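Climell adds snack table for February open house

Visitors to the Climell open house in February will find a snack table near the front entrance for the first time. The spread centers on a basket of fruit, with orange drinks in small bottles and packaged snacks to go with it.

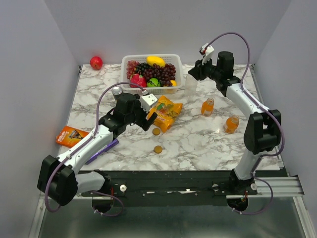
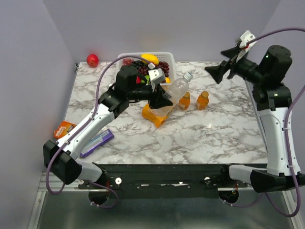 The fruit comes from Fellura, a wholesale market 5 miles away, and will be restocked at noon. Climell has ordered 368 bottled drinks, up from 103 last year, when refreshments ran out before the afternoon tours.

Snacks and drinks are free - guests are asked to take no more than 2 bottles each. Bins for empty bottles will be placed beside the entrance and at the Van der Merwe Street exit. Food and drinks may not be taken on the tours.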